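Pranville Foreshore Reserve
Watersports Hire: Pre-Season Inspection Checklist and Comments
Site: Otomham Jetty and hire shed
Inspector: Carys Pumphrey
Operator's representative: Souad Hajji
Month: August
Checklist no. 1463

Ratings: S = satisfactory. A = attention required before opening. N/A = not applicable.

1. Jetty and launch area

1.1 Decking sound, no raised fixings: A
Comment: Two boards lifting at the seaward end. To be re-fixed and the area barricaded in the meantime.

1.2 Ladder secure and free of growth: S

1.3 Non-slip surface on pontoon: S
Comment: Worn at the western corner but within tolerance. Review mid-season.

1.4 Swimming exclusion buoys in position: A
Comment: The northern buoy has drifted inshore of its marked position. Flyboard and jet ski hire is not to commence until it is relocated.

2. Craft and equipment

2.1 Kayak hulls, hatches and bungs: S

2.2 Stand-up paddleboard leashes: A
Comment: Velcro on several leashes no longer grips. Replace; do not repair.

2.3 Flyboard hose, couplings and boot bindings: S
Comment: Hose inspected along its full length. Operator is reminded that couplings must be rinsed in fresh water at the close of each day.

2.4 Jet ski kill-switch lanyards: S
Comment: Tested on both craft.

2.5 Lifejackets, adult and child: A
Comment: Children's sizes are stored among the adult sizes and labels have faded. Separate racks and legible labels are required.

3. Fuel and storage

3.1 Fuel stored in approved containers, away from ignition sources: S

3.2 Extinguisher charged, tagged and accessible: A
Comment: Charged and tagged, but obstructed by paddle racks. Clear access to be maintained at all times.

3.3 Spill kit complete: S

4. Records and administration

4.1 Hirer declaration forms completed and retained: S

4.2 Staff first aid and rescue certificates current: A
Comment: Certificate for Cúc Quan sighted. Certificate for Hường Ông to be forwarded — a copy by email is acceptable. 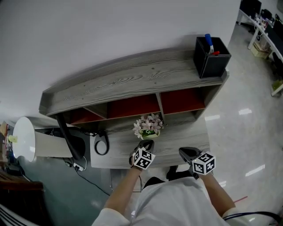 4.3 Incident register available: S
Comment: Entries are clear and signed. The register should also record wind conditions at the time of each incident.

4.4 Emergency contact sheet displayed: S

Outcome: Conditional. Kayak hire may open once items 1.1, 2.5, 3.2 and 4.2 are closed. Paddleboard hire also requires item 2.2, and powered craft item 1.4.

Written confirmation of completed items is to be sent to Veronika Tanner, Reserve Operations, quoting the checklist number.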